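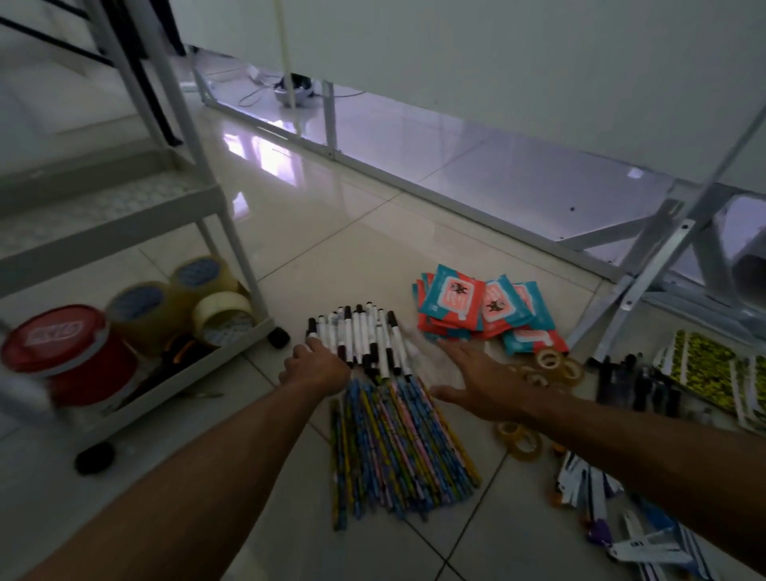

Figure 2. Supplies laid out on the floor by kind, beside the rolling cart. Markers, pencils, wet-wipe packets and small rolls of clear tape are among the items.

3.2 Sorting shared supplies

The second task dealt with stationery and small consumables. At the Wenbridge and Lirkside sites these are kept in common and restocked once a term, and people take what they need without signing for it. We asked participants to bring a mixed store back into order in any way they liked. No labels, trays or dividers were given out, and the time limit was 30 minutes.

Most participants worked on the floor. Desks at both sites were judged too small for a full spread, and the floor let people keep every group in view while they were still deciding where things belonged. Figure 2 shows a layout of this type. Long items such as markers tend to be set side by side with the caps facing the same way, flat packets are stacked, and tape rolls are left in a loose cluster. Pencils vary more. Some people lined them up and others left them in a heap – the heap was more common when the pencils had printed patterns and were easy to tell from everything else.

We coded 133 layouts against the scheme used in the Gittins pilot, which has 3 levels: heaped, stacked and aligned. A group was coded as aligned if its items were roughly parallel, even where the ends were uneven. Small gaps between groups were ignored. Where two groups touched or overlapped, we coded them as separate if the items were clearly of different kinds.

Carts raised a question the scheme did not cover. Several participants left goods on a lower shelf and treated the shelf as a group of its own, while others emptied the cart before they began. We coded shelf contents separately from May onward. Layouts from Evport are left out of this section, as the store there held more than 200 items and was sorted over two sessions.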